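Tilstead Shoe Set: Frequently Asked Questions

Last revised July 30, 2022. Maintained by Pacita Soriano and Ramil Castillo.

What is in the set?
The set has 828 demonstrations of a robot arm handling shoes at a small cabinet. Each one holds video, joint positions, gripper opening and a text label. The label names one shoe or pair and one target place, such as the top, the middle shelf, the lower compartment or the floor.

How is a demonstration recorded?
An operator drives the arm by hand control. Recording begins when the operator presses the pedal and ends at the second press. Knit uppers are the slow cases. The fabric gives under the finger, so gripper opening alone is a poor sign of a firm hold.

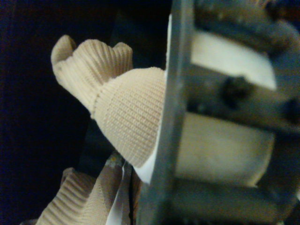
Operators are told to close in small steps and pause before lifting. The pause stays in the data. Please do not trim it, as the Clevska loader expects it when it splits an episode into phases.

Are failed attempts kept?
Yes. A dropped shoe is marked "fail" and stored in the same folder as the rest. Episodes stopped by the operator are marked "abort" and left out of the default split.

Which views are included?
There is a close view from the gripper and a pair of side-by-side views of the cabinet. The paired views differ by a small sideways shift. The arm shows up in them and can hide part of a shelf, and we do not mask it.
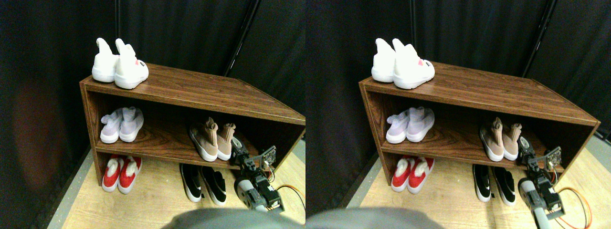
How should I split the data for training?
Split by layout, with all episodes from one starting layout on the same side. There are 32 layouts, and we hold out 4 for testing. A random split by episode gives scores that are too high.

Can I add my own episodes?
Use the Kastomo recorder, version 2 or later, and run the format check before you send anything. Uploads with missing gripper values are rejected.

Who do I contact about a bad label?
Write to Ramil Castillo with the episode number and the corrected text.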